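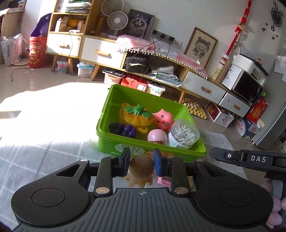
The Kokari open bin in bright green, on a checked cloth, with a pumpkin pot and a pig in residence.

Kokari Open Bin, green
Sold by Zurkico. Item 338. Pack of 2.

A plastic bin with a wide rim and no lid, because lids get lost by Wednesday. It takes small toys, cotton swabs and whatever else was on the floor when you gave up.

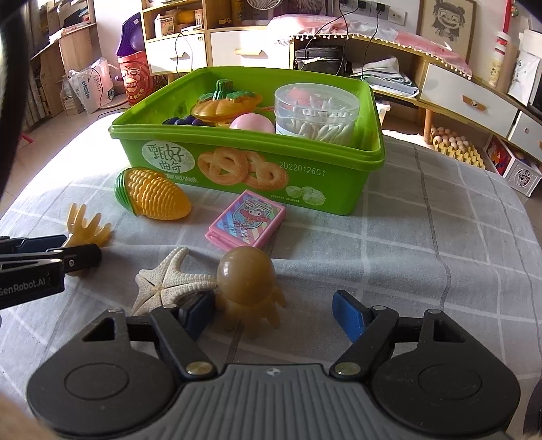
We tried a divider in January. It divided nothing and became a toy itself, so we dropped it. The bin wipes clean with a damp cloth. Please don't boil it.

Also in green: the Gajewski tub (deeper, duller).
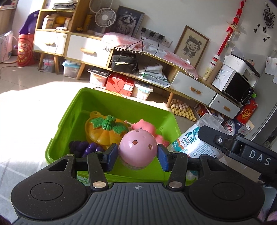 Delivery takes 3 working days, or 60 minutes if you collect from our Drerkik counter. Toys are not included. That goes for the pink ball with the holes, the purple grapes and the pig, however often you ask. Returns accepted empty.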